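How to Record Good Examples for PC Assembly Tasks

In this page I explain how we record demonstrations for teaching a robot arm to work inside a desktop computer. I write it for people who already have an arm, a gripper and cameras, and who can drive the arm by hand or with a leader device. I do not explain the training itself.

What you need before you start

Choose one task and write it in one sentence. "Put the processor in the socket" is a good sentence. "Build the computer" is too long, and two operators will understand it in two different ways. Our project is called Omileck and has 37 such sentences at this moment. Each one has a start position, an end position and a time limit.

You need also a clear opinion about what is an example. For us, one example is one recording from all cameras, together with the joint positions and the gripper opening. If one camera stream is missing, the recording does not go in the set.

Step 1. Check the wrist view

Take the part in the gripper, move over the target, and look at the wrist camera stream before you record anything. Both the part and the target must be in view. For the processor, I want to see the lid of the chip and the open socket behind it at the same time. If the fingers hide the lower part of the chip, this is acceptable, but the upper corners should stay visible.

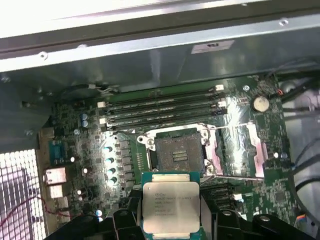 Béla Kelemen writes: We had the same wrist view at Bognár and still our first policy was bad. The reason was in the approach. All our operators came to the socket from the same side, so the model never learned to correct itself. Please tell people to begin from different positions.

I agree with this comment and I have changed the next step because of it.

Step 2. Change the start, keep the goal

Before every recording, move the arm to a new start position. Small changes are enough: a few centimeters to the side, a little higher, a little rotated. Do not change the goal. In every tenth recording, make a small mistake on purpose, stop above the target, and correct it slowly. Mark these recordings with the word "recovery" in the notes.

Make 100 recordings of one task before you go to the next. If you mix the tasks too early, the operator loses the rhythm and the movements become less smooth.

Step 3. Set the outside camera

The outside camera should see the whole open case, the gripper and the fixture plate next to the computer. Fix it well and do not touch it until the task is finished. When the arm reaches down into the case, the wrist can cover the place where the work happens. Try the lowest position of the arm first, and then decide where the camera stands. 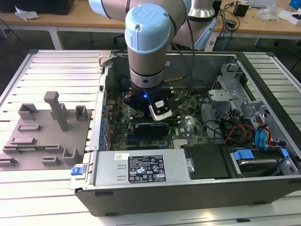 OSTOV, 22 June 2020

Update to Step 3. We have now 378 accepted recordings, and the most common reason for refusing one was a moved outside camera. Please put tape marks at the feet of the stand and compare the first picture of each recording with a saved reference picture.

Step 4. Record the cards

Expansion cards are harder than the processor. The card is long, and a small angle error at the gripper becomes a large one at the far end of the contact strip. Hold the card by two opposite edges and leave the contacts free. Close the gripper slowly. If the card turns between the fingers, stop the recording and begin again.

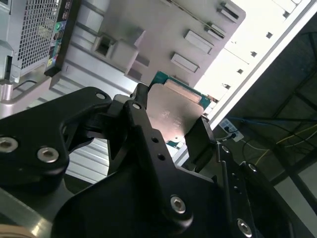 Expansion card held between the gripper fingers, wrist camera view.

Step 5. Name and review

Give each file the task number, the operator's initials and the recording number. We use a small program called Fellance to play all streams side by side, but any player which keeps them in time is good. Look at every recording on the same day. After one week you will not remember why the arm stopped in the middle.

Write the result as success, failure or recovery. Keep the failures in a separate folder and do not delete them. Our goal is 1,000 accepted recordings, and I will add the settings for the cable tasks to this page when we have tested them.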